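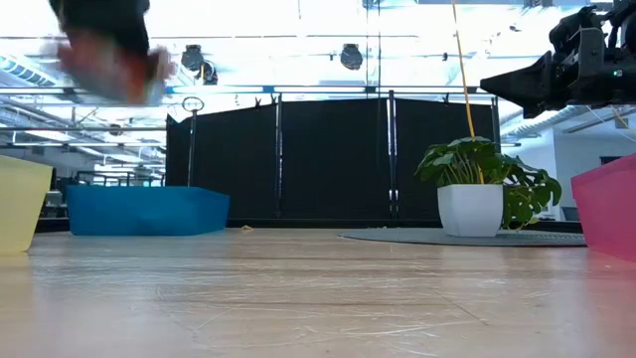

Page 3 of 10

**Re: Does hard wax oil really outlast varnish on a worktop?**

---

**grumblingbeech** wrote:

Still not convinced. I've read all of page 2 and what I see is four people who put Skoltwood oil on a table last November and are pleased with it. Of course they're pleased. It's been on five minutes. Come back when it has had three winters of somebody dragging things across it.

Pale tops are the worst for it as well. Every fine scratch catches the light, and they go off in all directions, so you can't even pretend it's grain.

---

**Sastry** wrote:

> Come back when it has had three winters

Mine has had four. Sewing table, used daily. Two coats to start with and a top-up each spring. It's scuffed, I won't lie, but I can rub a patch back and re-oil it in an evening. Try doing that with varnish and you get a shiny island.

---

**grumblingbeech** wrote:

So it scratches and you keep redoing it. I'd call that a finish that doesn't last.

---

**Sastry** wrote:

I'd call it one you can mend. Different thing.

---

**tidy_ish** wrote:

Can I ask a daft one. We do sorting at the craft club, buttons and offcuts and so on into coloured plastic bins, and they get shoved about all day. Is it the bins doing the damage or the grit underneath? I always assumed plastic was too soft to mark wood.

---

**Padmavathi Alva** wrote:

Grit, nearly always. Plastic on clean wood will burnish it a bit and may leave a pale rub line, which sometimes wipes off with a damp cloth. Plastic with a crumb of sand stuck to the base is a different matter. Turn your bins over and run a thumb along the bottom edge.

Felt pads help until they fill up with grit themselves, and then you've made sandpaper. I stopped using them.

---

**oldplane36** wrote:

Grirkier do a two-part lacquer that is supposed to take 1000 rubs with a scouring pad. It's on the tin.

---

**grumblingbeech** wrote:

On the tin! Well then. Whose scouring pad, pressed how hard, and by whom? I'd trust that figure more if they'd said what the surface looked like at the end of it. "Takes 1000 rubs" could mean the table was still there.

---

**oldplane36** wrote:

I only said it's on the tin. I used it on a shelf and it's fine, but then nothing happens on a shelf.

---

**tidy_ish** wrote:

Thumb test done. Two of ours were like a nail file underneath. Washed the lot. Still leaves me with a scratched table though -- is it a full sand or can I get away with less?

---

**Padmavathi Alva** wrote:

Depends if you can feel them. Drag a fingernail across. If it doesn't catch, a fine pad along the grain and a thin coat of oil will knock most of it back. If it catches, you're sanding. Find out what's on there first, mind. Oil over old varnish just sits there going sticky.

---

**Sellomik_fan** wrote:

Or leave it alone? It's a work table. I've had mine 10 years and never put a thing on it.

---

**grumblingbeech** wrote:

First sensible post in three pages.

---

**Sastry** wrote:

Until someone puts a mug of tea down. Bare wood and tea, good luck to you.

---

**Sellomik_fan** wrote:

It's got loads of tea on it. You stop seeing the rings once they overlap.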